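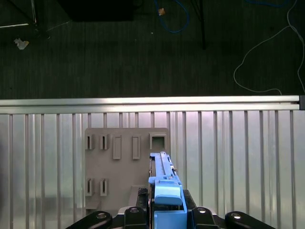 How do I clean up cables on a dark carpet?

Charcoal carpet in the workroom, with cables lying loose across it. I keep catching my foot on them, and paper scraps collect there too. I don't want to glue anything down. What works?

Kalevi Laaksonen
Lift them off the floor where you can. Cable clips along a rail or baseboard hold fine. For the part that has to cross, use a fabric cover with a hook backing - it grips most low carpet and pulls up clean. Mine cost $9. Vacuum first or it won't stick.

Skosa
just get shorter cables

Huttunen
Tape leaves gunk by June. Don't use it.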